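Benside hand grippers: sorting recordings from the Sarkley workshop

Hello, and thank you for stopping to read this before downloading everything. Most of it was written in one sitting over a pot of tea, so please forgive the odd wandering sentence.

What's in here

There are 1394 recordings, each in its own folder, of people picking up and putting down small household bits with a pair of hand-held grippers. We started building the grippers in April at the shared workshop in Sarkley, and the design has changed a fair bit along the way (the first fingers were far too bendy!). Recordings numbered below 300 were made with those older fingers, so leave them out if you want everything to match.

Folder layout

left/ readings from the left gripper
right/ readings from the right gripper
head/ pictures from the head camera
notes.txt whatever the person wanted to say afterwards

Times are in milliseconds, so divide by 1000 if you prefer seconds. The left and right clocks are lined up at the start of each recording, but they do drift a little in the longer ones.

The table

We keep to one small square table on the carpet, and tape marks its place on the floor so that it goes back where it belongs after the Renside evening class has moved everything about.
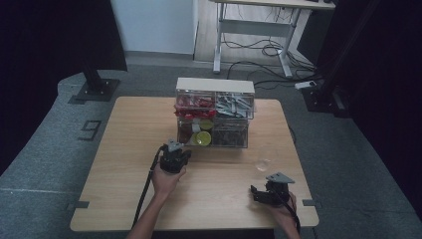 Both grippers at the table, with the 4-compartment organiser and its white lid.

Known troubles

Cables sometimes tug at the wrist, and you'll see a jerk in the readings when they do. Clear things are hard to make out in the head pictures, drinking glasses most of all.

Using it

Help yourself for anything non-commercial, and do mention the Benside project if you publish. Questions and corrections go to Mitra Hassanpour through the issues page.

Last updated 9 Dec 2020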